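Workshop notebook – folding and sorting bench
18 March 2024

Good day at the bench! I finally got to spend it on cloth, after two weeks of chasing table layouts, and I want to get this down while I still remember which fold I liked.

Starting point was the Lasunis fold sheet, the one we taped inside the cupboard last June. It says sleeves in first, then hem to collar, then one more turn. That works nicely on a stiff shirt. On soft knit it puts all the bulk at one end and the stack leans. So I tried the Beneck way, where you turn one side in, run your hand down the edge, and only then think about the sleeve. Much better. The ridge you get along the turned edge is a handy thing, too – you can feel with your fingers where the next fold should land, without measuring anything.

Red is a joy to practice on, by the way. Every crease shows up as a dark line, and you can tell straight away if a wrinkle has been folded into the middle. I had been using a white one all last week and squinting at it like a fool.

Layout: two tops pushed together, cloth on the near one, small stuff on the far one. I like having the seam as a border. Anything past the seam is "away", anything before it is "in hand". The lock box is staying at the back right because it has weight to it and doesn't wander when the table gets bumped, and I love the thing. I must have opened and closed every latch on it before lunch. The little frying pan lives back there too for now.
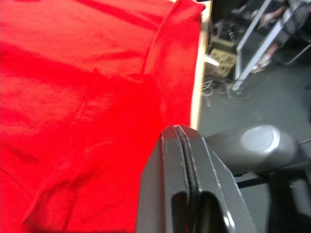
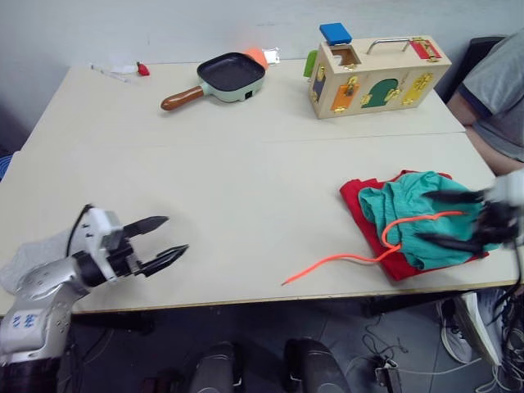

Idris Gwilliam read through my notes over tea and disagreed about the order of work. He would clear the small things first and leave cloth to the very end, on the grounds that a folded stack is the easiest thing in the world to knock over while you are reaching past it for a pen. He also thinks string should never share a pile with fabric at all, even for a minute, as it always finds its way inside a fold and you only learn about it when you shake the thing out. His suggestion was a shallow tray from the Pikbridge shelf, one for string and cord only, kept on the left.

I think he's right about the string. I'm less sure about the order. If cloth goes last, you have nowhere to lay it out flat unless the near top is already bare, and getting it bare is half the job. We agreed to try it both ways and write down which one annoys us less (very scientific, I know).

Things to do or look for:

Tray for string. Check the Pikbridge shelf, bottom row, behind the paper rolls.

Second red cloth, if bin 438 still has one. A matching pair would make it so much easier to compare two folds side by side.

Try the Beneck fold 20 times in a row and see if my edges are still straight at the end. My guess is they start to drift when I get bored.

Oil for the latches. There's a bottle of the Prantl stuff somewhere, and a tiny drop on each bolt would be plenty. Wipe it off well before any cloth goes near.

Ask if the smaller cloths want a fold at all or would be happier rolled. I rolled a few hand towels at home last night and they stood up in the drawer like little logs. Very pleased with that!

Also, the label on the cupboard still says 931 and the list on the door says something else. I crossed out the one on the door. If anybody had a reason for it, write it in here under this entry and I'll change it back.

Next session I'd like to start with the cloth again, Idris's objections noted, and go on to the pan and the box after that.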